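Lulanik Door Contact Set: README

Simulated wrist-camera episodes of a gripper working on doors and cabinet fronts, with a corrected contact channel and a full list of the episodes hit by the stuck-contact fault.

Current version: 4
Episodes: 2,608
Status: open for use, with the cautions below. Please read "The stuck-contact fault" before you train anything on the contact labels!

What is in the set

Each episode is a short attempt by a single arm to reach a door or cabinet front, make contact with it, and pull or push. Everything is rendered. You get color frames from the wrist view, joint positions, commanded gripper motion, a contact flag for each frame, and an outcome label written by the simulator at the end of the run.

The rooms come from the Cestwood scene pack, which we love for its odd color choices and busy walls. Doors, trim, floors and pictures are shuffled between rooms, so you will meet the same handle in very different company. A policy that only works next to plain white walls gets found out fast.

Folders

episodes/ one folder per run, frames plus a state file
labels/ contact and outcome, one line per frame
labels_v3/ the old contact labels, kept for comparison
faults/ the list of affected episodes and the notes from the investigation
tools/ replay script, contact checker, and a small viewer

The stuck-contact fault

Up to version 3, the contact flag could latch on. Once the finger came within the contact margin of a thin part (trim strips and door edges were the worst), the flag went to 1 and stayed there until the episode ended, even when the arm had backed away. The force reading dropped to zero as it should, but the flag never looked at it again.

That is bad enough as a label error. It got worse in closed-loop runs, where our controller used the same flag to decide whether to keep pulling. With the flag stuck, the controller skipped the search step and went straight to the pull, so the arm swung back at full pull speed with nothing in its grip. In simulation this costs you an episode. On a real arm with a person nearby it could hurt someone, and that is why we stopped all hardware tests the Monday it was found and did not restart them until the fix was in. 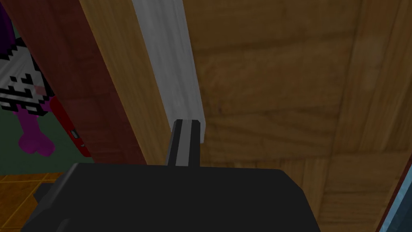
Walid Boutros
Simulation and data lead, Lulanik

The frame is a good one for seeing why this was hard to catch by eye. The fingertip sits right at the squared-off end of the pale strip, with the wood surface continuing behind it. Is it touching, or just short of touching? From the wrist view I can't say, and I have looked at a lot of these. The strip is narrow, the finger is narrow, and the shading is soft. You need the distance value from the state file, and even then you need to know what margin was used.

And the margin was the root of it. The Tesus physics build we were on stored contact margins per part, while our export code read one margin for the whole scene and took the largest. A big panel could hand its generous margin to a thin strip next to it. The latch was a second bug sitting on top: a line meant to smooth out flicker compared the new flag with the old one and kept whichever was higher. Either bug alone would have been easy to spot in the plots. Together they made long, clean, believable contact segments, and we were pleased with how tidy they looked.

Lies Van Acker was the one who pulled it apart. She was plotting force against the contact flag for something else entirely and noticed the flat line at zero under a solid block of ones. By that evening she had 19 episodes where the arm had clearly left the part and the flag had not. Great catch, and the checker in tools/ is hers.

What changed in version 4

- Margins are read per part.
- The smoothing line is gone. Flicker is back in the raw flag, and we think you should see it.
- All contact labels were rebuilt from the stored states. Frames were not re-rendered.
- Outcome labels were rebuilt too, as some "pulled" results were really "missed".
- The controller now needs both the flag and a nonzero force before it pulls. If the two disagree for 2 frames in a row, it stops and holds position.

That last one is a small change and I'm very happy with it. It fails quietly and in place, which is how I want an arm to fail.

Known problems that remain

Very light touches on trim can still flip on and off. The checker reports them as warnings; treat them as "unsure" if you can.

Closed-loop episodes recorded before the fix still contain the bad motion. The labels are right now, but the arm is still doing the wrong thing. They are listed in faults/affected.txt. Please leave them out if you are training a policy. They are excellent for training a fault detector, though, and we'd be delighted to see someone do it!

Some handles have a collision shape a little larger than the visible handle. Contact there starts before it looks like it should.

Before you run anything on hardware

Do not use the contact flag alone as a condition for motion. Pair it with a force or current reading from the real arm. Cap the pull speed in the robot's own controller as well as in your policy code. Keep people out of reach for first runs, and have someone at the stop button who is not also typing.

Checking your copy

Run tools/check_contact with the path to your copy. A good version 4 copy gives zero latch errors and a modest pile of flicker warnings. If you see latch errors, you most likely have labels_v3 in the labels folder, which has happened to us twice.

Thanks

The team at Agarwal ran the old and new labels side by side on their own controller and sent back careful notes, including the handle problem above. More of that, please. If an episode looks wrong, send the episode number and the frame number and we will replay it.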